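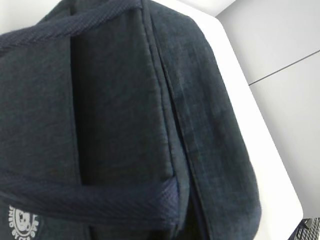
Section 4: Teaching the Arm to Pick Up Soft Things

Welcome to the fun part! By now your Hodholm arm is bolted down, the wrist camera is talking to the Junirier software, and the arm has stacked a few wooden blocks. Cloth is a bigger challenge, and a really satisfying one once the first clean lift happens.

Before you start

Keep the emergency stop within reach of your free hand. Tie back long hair and take off lanyards and scarves. Wipe down the work surface and pick one thing to practice with.

4.1 Set the grip

1. Open Junirier and load the profile called Zukton Soft.
2. Set finger force to 19. Leave the speed at 7 for now (I know, it feels slow!).
3. Jog the open gripper down over the item until the height readout says 114.
4. Lower it in single steps until one fingertip just touches the fabric.

Note: Dark cloth soaks up a lot of light. If folds blend together in the camera preview, raise the exposure one notch and look again.

4.2 Line up on a strap or a fold

5. Turn the wrist so the fingers sit on either side of the strap. On a bag, stay clear of the zipper.
6. Check the preview. You want to see the strap in the gap, with a finger on each side.

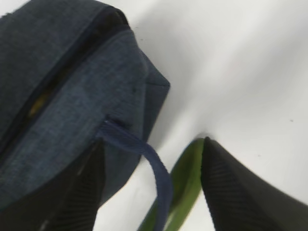
Can I grab the bag by its body instead of the strap?
You can, but open the fingers all the way first and lift slowly, as a full handful of fabric tends to slide out on the way up.

4.3 Close and lift

7. Press Close and wait for the tone.
8. Raise the arm 4 steps and stop. Look for sagging or twisting.
9. If the grip holds, save the pose and give it a name you'll recognize later.

Caution: Never reach in to fix the cloth while the motors are live. Press Pause, wait for the light to go amber, then move it.

Run the whole sequence until you get several good lifts in a row, then turn the item to a new angle and go again. Placing and releasing are covered in Section 5.

Last revised January 8, 2025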